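Utensil holder

A utensil holder (also called a cutlery caddy, chopstick holder, or drainer cup) is an open-topped container that keeps spoons, chopsticks, and other long kitchen tools standing upright on a counter or table. It is one of those humble household things that turns up in kitchens all over the world, in plastic, stoneware, bamboo, or wire, and most families who own one reach for it several times a day without giving it much thought.

Design

The simplest kind is a plain round crock, but many holders are divided inside by an upright wall, so that chopsticks can be kept on one side and spoons on the other (though in a busy household the two do tend to wander and mingle!). Holders meant for freshly washed utensils usually have holes or slots low in the body, which let air in and water out, and they often sit on a separate base that catches the drips.
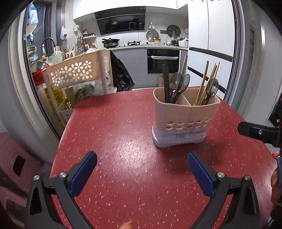 Height matters a good deal as well. A holder that is too shallow will tip over once it is loaded with long cooking chopsticks, while one that is too deep swallows teaspoons whole, and a wide, heavy base helps with both complaints.

Care

The drip base should be emptied and rinsed often, and the holder itself washed in warm, soapy water, with a small bottle brush for the holes. Wooden chopsticks like plenty of room around them to dry, and are best stood with the eating ends up.

See also: Dish rack; Chopstick rest; Crock

Last edited 16 March 2022 by Ľubomír Kollár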